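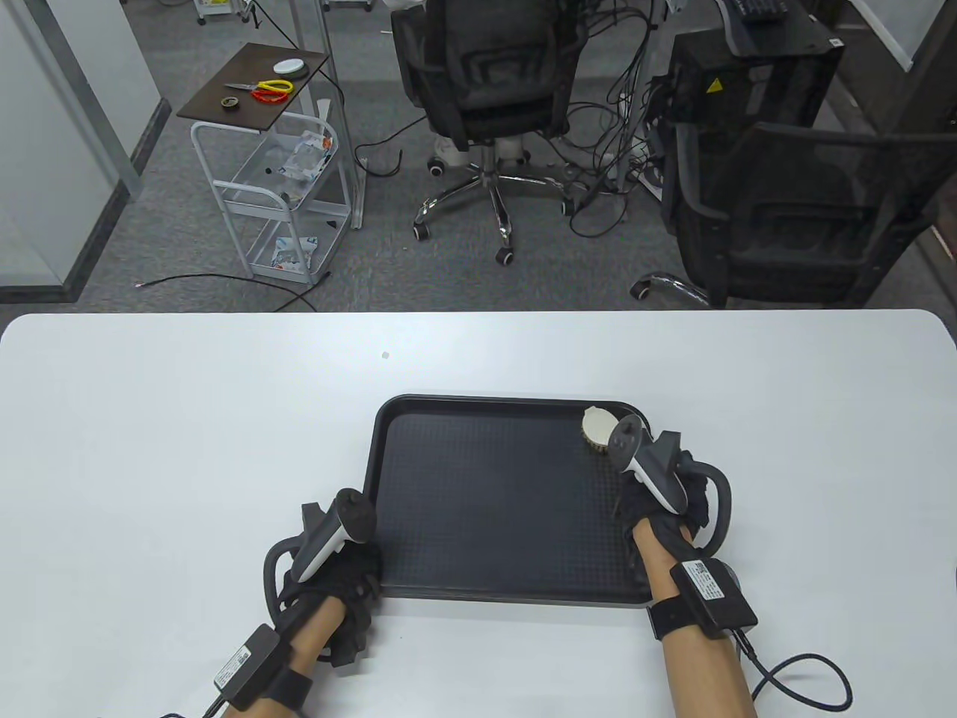 Uvura Serving Tray, Black
Equipment Review, Shared Furnishings and Supplies
January 2023

The Uvura serving tray is a black plastic tray with raised edges and a dotted surface texture. It was purchased for general use in the shared work areas, where small items are set out on white tables and collected again at the end of each session. Two comparable trays, from Heltell and Nilline, were already in service and were used for comparison.

Surface
The texture is the principal reason to select this model. Light objects such as brushes, tape and pens remain in place when the tray is carried at a normal walking pace. The Heltell tray has a smooth base, and round objects roll to one side whenever it is lifted. The Uvura surface does retain fine dust between the dots. A dry cloth passes over it without effect, and a brush with dark, fairly stiff bristles is needed before washing.

Edges and handling
The raised edges are high enough to retain a small roll of tape lying flat. They are less suitable for tall items, which should be carried by other means. The tray has to be held with both hands at the corners. Staff wearing gloves reported a secure grip. Staff with bare, damp hands preferred the Nilline tray, whose rim is wider.

Appearance
Black plastic shows lint and pale crumbs readily, and on a white table the contrast makes any residue obvious. Dark items are correspondingly hard to find on it. Departments that handle mostly black parts or cables should consider a lighter color.

Durability
The tray has been in use since May and has been washed by hand 64 times. The corners are intact and the base still sits flat on the table. Light scratches are present on the underside only.

Rating
Surface: very good
Handling: good
Cleaning: fair
Overall: 80 out of 100

The tray is approved for reorder in packs of 12. Existing Heltell trays may remain in use for paper and other flat goods until they are due for replacement.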